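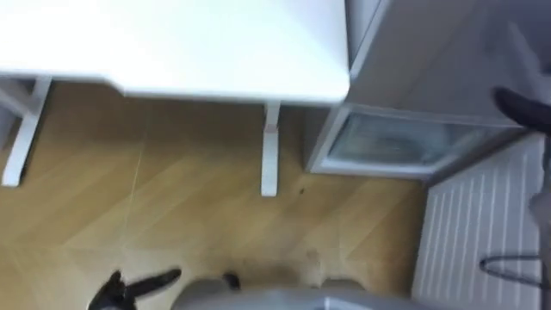 Desk height should be printed on the label

Buy a desk chair and the label will give you a seat height range, a maximum load and the type of castor. Buy a desk and you will be told the width, the depth and the finish. The height is often missing from the front of the box and, where it does appear, it is the overall height to the top surface. That figure is of limited use. The measurement that decides whether a person can sit at a desk is the clear space under it, and I think sellers should be required to state it.

The two figures differ by the thickness of the top plus whatever is fixed beneath it. A thin top on legs bolted near the corners loses very little. A thick top with a cross rail, a cable tray and a shallow drawer can lose enough to make the desk unusable for anyone with long thighs or a chair with armrests. Both desks may be sold as the same height, and both descriptions will be correct.

I began keeping a record of this when I was fitting out small offices for Niskanen. We ordered from whichever supplier could deliver, so the stock was mixed. By the time I left, the record held 236 desks, each measured at three points: under the front edge, at knee depth and at foot depth. For 134 of them the seller gave overall height and nothing else. A further set gave a figure described as "leg height", which in some cases meant the length of the leg before fitting and in others the height of the leg with its foot screwed fully in. The two are not the same, and the paperwork did not say which was meant.

The usual objection is that the buyer can raise or lower the chair. This holds only within limits. Raise the seat to suit a high top and a short user's feet leave the floor, so a footrest is needed. Lower it to clear a drawer and the forearms sit above the elbows, with the shoulders lifted to match. The chair can correct for one wrong dimension at a time. It cannot correct for a top that is too high and an underside that is too low, and that combination is common in desks with storage.

A second objection came from Ulla Pitkänen, who buys for Zuver and whose judgement on cost I trust. Her view is that extra figures on a label produce extra returns, as customers who would have put up with a poor fit now have grounds to complain. I accept that this may be so for the first season. But a return caused by a stated figure is a return the buyer could have avoided by reading it, and over time the number should fall. The present arrangement moves the cost to the buyer's neck and shoulders, where it does not appear in anyone's accounts.

Height-adjustable frames are often presented as the answer. They do help, and I would recommend one to any two people who share a desk. They are also heavier and dearer, and the lowest setting is still too high for a fair number of adults. The Suten frame we used most had a good range at the upper end and a poor one at the lower. The Sovar frame was the other way round. Neither leaflet gave clearance with the motor housing included, and the housing sat exactly where a seated person's knees go.

Leg position deserves a line as well. A sloping or splayed leg takes floor space away from the feet and from the base of the chair, and the loss is greatest at floor level, where a tape is seldom put. A straight post at the corner takes almost none. A footprint drawn at floor level, beside the drawing of the top, would settle the matter at the cost of a little ink.

What I would ask for is modest. State the clear height at the front edge and at knee depth, in millimetres, with the feet screwed fully in. State the clear width between the legs at floor level. Put all three on the outside of the box and at the head of the web listing, in the same order every time.

Until that happens, take a tape to the shop. Sit in your own chair first, with your feet flat, and measure from the floor to the top of your thigh. Add a little for movement. Then measure the underside of the desk and ignore the figure on the ticket.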